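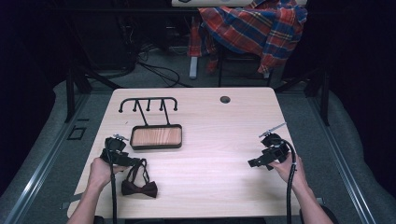 Ticket: Accessory stand leans forward, bow ties slide off pegs
Product: Kartha valet stand, black with wood tray
Opened by: Sota Fukuda, Plestar menswear hire
Assigned to: Baptiste Sabatier, Clokau support
Status: Closed

Sota Fukuda, 9:10 am
We bought two of these stands for the fitting counter in August. One is fine. The other leans toward the customer side, and anything hung from the pegs slips off the ends. Bow ties are the worst. The neck straps are a slippery satin and they end up on the table or in the tray. I've tightened everything I can find with the key from the box. No change.

Baptiste Sabatier, 9:42 am
Thanks, Sota. Please check the following and let me know:
Does the stand rock when you press on one corner of the tray?
Is the wood panel sitting flush inside the metal rim all the way round?
Does the lean change if you turn the whole stand to face the other way?

Sota Fukuda, 10:25 am
No rocking. The panel is a bit high at the back, nearly 2 mm. Turned it around and it leans the other way, so it's the stand and not the counter. Also moved it away from the cable hole in case the counter dipped there. Same result.

Baptiste Sabatier, 10:51 am
The high panel is the likely cause. The support rods bolt up through the rim, and if a washer has gone in on top of the rim instead of underneath, the panel lifts and the rods tip forward. Could you do this:
Take everything off the pegs and out of the tray.
Lay the stand on its back on a towel.
Undo both bolts under the tray and lift the panel out.
Move any washer you find under the panel to the underside of the rim.
Put the panel back, start both bolts by hand, then tighten a bit at a time on each side.

Sota Fukuda, 1:15 pm
Found one washer on the wrong side. Moved it and the panel now sits flat. The stand is straight – I checked it against the good one. Bow ties with the strap let right out still slide if someone bumps the counter.

Katsuhiko Yokoyama, 1:38 pm
Jumping in from the parts desk. The pegs are smooth coated metal, so satin will move on them. We have clear sleeves that push over the ends, part 600, in packs of 6. I can post a pack today at no charge. Until then, shorten the straps to the smallest setting and hang them with the knot resting against the peg.

Sota Fukuda, 1:44 pm
Yes please. Same address as the order.

Sota Fukuda, 11:05 am, five days later
Sleeves came and are on both stands. Left a full set of ties hanging overnight and they were all still up this morning. Happy to close.

Baptiste Sabatier, 11:20 am
Closing. Washer position passed on to Vangelis Psarras for the assembly sheet.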